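Tistside trials find workshop robots ready for some routine jobs, with household chores further off

Rendden publishes first findings from simulated bench work

TISTSIDE, June. Rendden, the applied automation group based at Tistside, has today published the first findings of its study into whether machines can yet take on the small, repetitive chores of the home and the shop floor. The report concludes that a robot arm can be trusted with a narrow set of bench tasks where parts are kept in known places. It advises against expecting the same standard in kitchens, laundries or shared workspaces for the present.

The study was carried out with Drakell, a maker of workholding equipment, and concentrates on a job familiar to any small engineering firm: handling small parts at a bench vise. All of the trials covered by the report were run in simulation. The arm, the gripper, the vise and the table were modelled on a computer, so that the same task could be repeated under slightly altered conditions without damage to tools or stock.
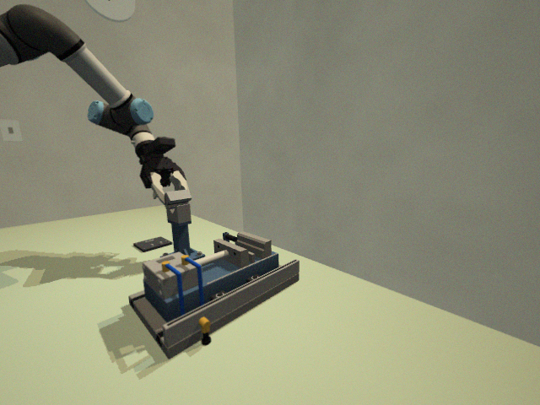 A simulated robot arm with its gripper at a small grey part on top of a blue post, behind the vise.

In total, 300 attempts were made at the main handling task. The arm completed the task without correction in most of them. Of the remainder, 29 were recorded as failures, chiefly because the gripper closed at a poor angle or the part shifted as it was being lifted. The report lists each failure by type and sets out the conditions under which it occurred.

Rendden notes that the task would take a trained person a few seconds. The arm needed roughly 8 times as long, and much of that time was spent moving into position before the fingers closed. The report takes the view that this is acceptable for unattended work outside normal hours, but that few workshops would choose it during a busy shift.
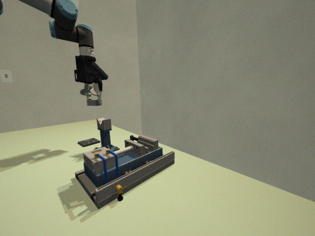
Positioning remains the central difficulty. When parts were presented at the expected height and angle, results were steady. When the starting position was changed by a small amount, performance fell, and it fell further when a second object was placed close by. A person at a bench deals with such changes without thinking about them. The software tested at Tistside did so only in part.

The household section of the report is shorter and more cautious. Two chores were considered, clearing a table and putting away cutlery, and both were examined on paper using the results of the bench trials. Rendden found that neither could be recommended for unsupervised use. Homes vary far more than workshops, objects are seldom left in the same place, and there is at present no agreed way of measuring whether such a chore has been done well enough.

The report makes 2 recommendations to firms considering automation of this kind. The first is to begin with a single task and a fixed layout, and to record failures as carefully as successes. The second is to carry out simulated trials before any equipment is bought, and to repeat them whenever the layout is changed.

A further round of work, known as the Rivadeneyra project, will move the same bench task from simulation to a physical arm at the Tistside site. Drakell will supply the workholding equipment. Results will be published in full, including any that differ from those reported today.

Copies of the report are available on request from the Rendden press office at Tistside.

Notes to editors

Rendden carries out testing and advisory work on automation for small and medium-sized firms. Drakell designs and makes vises, clamps and related fittings for workshop use. The figures given above relate to simulated trials only and should not be quoted as results from physical equipment.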